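Ornska hand-held gripper, firmware 5: review after a month of kitchen tasks

I bought the Ornska to record demonstrations for our arm at Pronurow. It is comfortable to hold, the trigger is light, and the plates feel solid. Tracking was good for the first 300 recordings. Then the fingers began to lose their hold.

The fault is in the left finger. Under load it backs off slightly, and whatever you are holding rotates. Flat things are fine. Round or tapered handles are the worst.

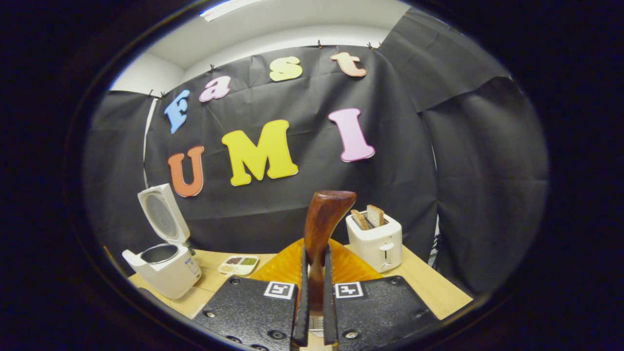
Plorneo wrote underneath my first post that theirs did the same with a ladle, and that tightening the finger screws fixed it for 110 recordings before it came back. Dow's reply was shorter: check the return spring, and stop using it near anything hot until you have.

I checked, and the spring had a bent end. With a new one fitted the slipping stopped, but 1,061 recordings in total is early for that part to go. The log shows no error when the finger backs off, so I had to go through the October data by hand and throw out the bad runs.

Support sent the spring free. The manual still doesn't list it as a wear part. Three stars, four if they add a slip warning.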